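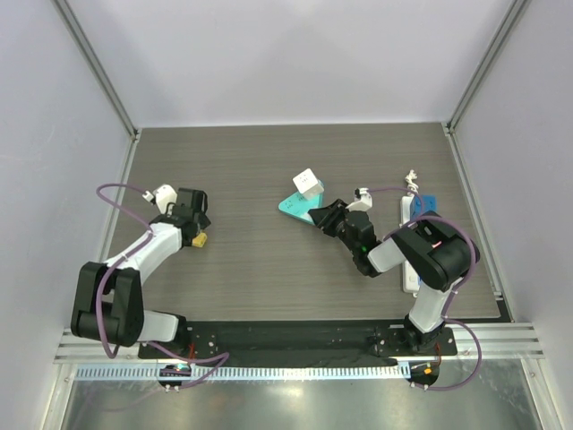 Two arms over the tabletop at the workstation.

Keeping home-made sweets fresh: tips for fudge, toffee and marshmallows
By Rochelle Grimshaw
March 5, 2026

Sugar pulls water out of the air. Most of what goes wrong with home-made sweets after they leave the pan comes down to that, so a dry tin matters more than an expensive one.

Marshmallows
Dust them on every side, including the cut ones. I use equal parts icing sugar and cornflour. Leave them uncovered on a rack for a couple of hours before packing, then layer them with baking paper. Vegan ones set with agar or carrageenan tend to weep sooner than gelatine ones, so make a smaller batch and eat them within the week.

Don't put marshmallows in the fridge. They come out sticky. The freezer is fine if the bag is well sealed, and you can cut them straight from frozen with an oiled knife.

Fudge
Wrap the whole slab and cut it as you need it. Once cut, the edges go dry and grainy. If a slab has already dried out, put it in a tin with a slice of bread overnight and take the bread out in the morning. It won't rescue fudge that was grainy from the pan — that has to be melted down with a splash of water or milk and boiled again.

Toffee and brittle
Wrap pieces singly in waxed paper or cellophane, twisted at both ends. Greaseproof will do for a day or 2 but it sticks after that. I had a batch in August that turned into one lump by teatime, and the lid had only been off while I answered the door. Make toffee on a dry day if you have the choice.

Dipped chocolates
Keep them somewhere cool and dark, between 15 and 18 degrees. White streaks are bloom and are safe to eat. Store mint creams on their own or everything in the box will taste of mint.

Tins and labels
Wash tins and dry them in a low oven for ten minutes, with any rubber seals taken out first. Let them cool fully before filling. Write the date and any nuts, milk or gluten on a strip of masking tape on the lid, not the base.

My big square tin holds 34 pieces of fudge in two layers, with paper between. Zorica Dervishi wrote in to ask about posting sweets. Fudge and toffee travel well, but leave chocolates out in warm weather, and fill any gap at the top of the tin with crumpled paper so nothing rattles.

Next: cleaning a burnt sugar pan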